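Brurnen publishes shared rules for hand-held gripper work

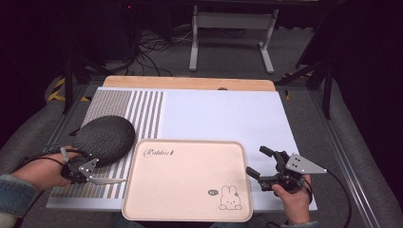 Who do the new rules apply to? They apply to every site that records hand-held gripper work for Brurnen, including partner sites and short-term projects.

The robotics center Brurnen has put its good practice rules for recording sites into one document. Until now each site had its own list, and the lists did not always agree. The new text has 17 rules and replaces all of the older ones in December.

Most of the rules are about the table and the person who stands at it. Cables must leave the gripper on the outer side of the hand, and they must not cross the work surface. The edges of the platform should be marked with striped tape where a person can bump into them. Household objects such as trays and mats are allowed on the table, but glass and sharp objects need a separate permission from the site lead.

Working time is also limited. After 140 recorded tasks the operator has to take a break of at least 10 minutes, and the grippers are checked before the work starts again. A loose finger or a damaged cable means the pair is taken out of use for the rest of the shift.

The sites at Yule and Stometti tested a draft version during the spring. Yule asked for a clearer rule about sleeves, and the final text now says that wide cuffs must be folded or closed at the wrist. Stometti wanted a longer limit for simple tasks, like moving one object from the left side to the right side. This request was not accepted — the center prefers to have the same limit everywhere.

Clelolance, the company that supplies grippers to the three sites, will add the daily check to its printed manual. The change covers 900 pairs already delivered, and owners will get the new pages by mail without cost.

Sites can send questions on the rules to the Brurnen safety office until the end of November. The answers will be added as an annex to the document.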